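Brick notebook, December, just after 2 pm

Tipped the big toy bricks out again this arvo and I'm still rapt with how well the blue bin suits them! The loose pile went straight onto the grey marbled surface, no tray, no mat. Clem wants the colours kept apart from here on, and I'm all for it. 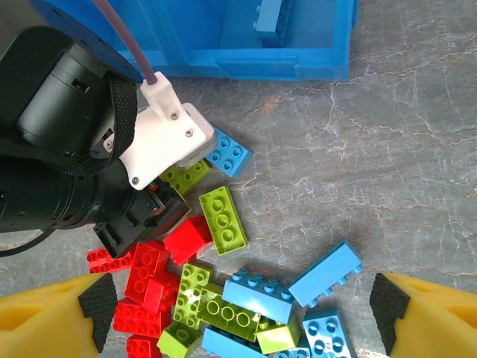 Sorting by colour beats sorting by size, I reckon, and Selorm has come round to it too (only took two cups of tea). The catch is the in-between shades. Light blue and lime green are dead easy to tell apart, even jumbled together in the pile, but light blue against the bin itself takes a second look. Might ask Etornam for a paler bin.

Still to settle: which colour gets which compartment. My vote is red on the left, light blue on the right, and leave the middle for Dela to decide.

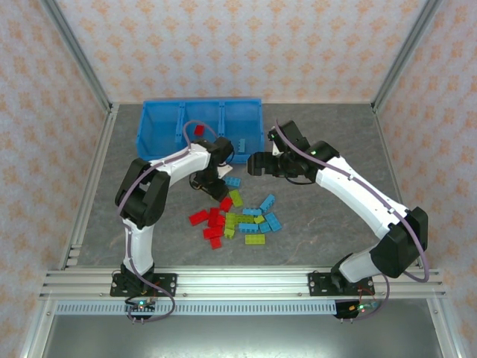

Three-way bin, red brick left, light blue right.

Tetteh has the label tape. Grab it before packing up.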